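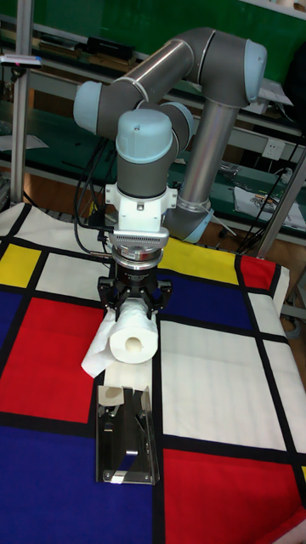
M. Żak
Technical author, Gedix user guides

Section 11: Changing a paper roll

Fitting a fresh roll is one of the household jobs people ask about first. The Ronduser software can run it on an arm with a three-fingered gripper, but only with a person watching. Please don't treat it as a job you can leave the robot to do overnight. Bathrooms, wall-mounted holders and holders with a spring bar are not supported in this release.

Before you start

You need a free-standing holder with one open end, a roll with a round, undamaged core, and the Carnar grip file loaded (see Section 2). Check that the emergency stop works.

Setting up

1. Put the holder on a flat surface within easy reach of the arm, with the open end clear. A tablecloth is fine if it doesn't slide.

2. Tear off any glued or ragged first sheet. A short loose end can hang down, but keep it away from the open end of the holder.

3. Move the cables clear of the fingers and check them again with the arm folded.

4. Open Tasks, choose Paper roll, and set the grip force to 40. This is a scale setting. Soft rolls may need less.

5. Hand the roll to the gripper sideways, with the core facing along the holder arm, and press Close.

CAUTION: Keep your fingers out of the core while the gripper closes.

6. Press Run at slow speed. Stay within reach of the stop button. 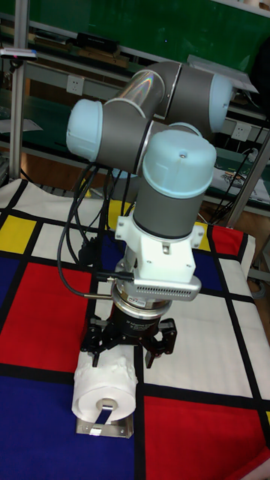 7. When the arm stops, look at the core from the end before you press Release. If the holder has caught the edge of the cardboard, press Back off and start again from step 5.

8. Raise the gripper straight up, then turn the roll by hand to check that it moves freely.

Note: Light creasing of the outer sheets is normal. A roll that has gone oval has been gripped too hard and should not be used for another attempt.

What it can't do yet

The task does not open packaging, remove an empty core or find the loose end of a new roll. You do those parts yourself. For most homes it is still quicker to change the roll by hand, and we would rather say so in the manual. The task is useful for practice and for testing a new gripper.

Inspect the finger joints after 1,000 cycles. Spare finger pads are listed in the parts section.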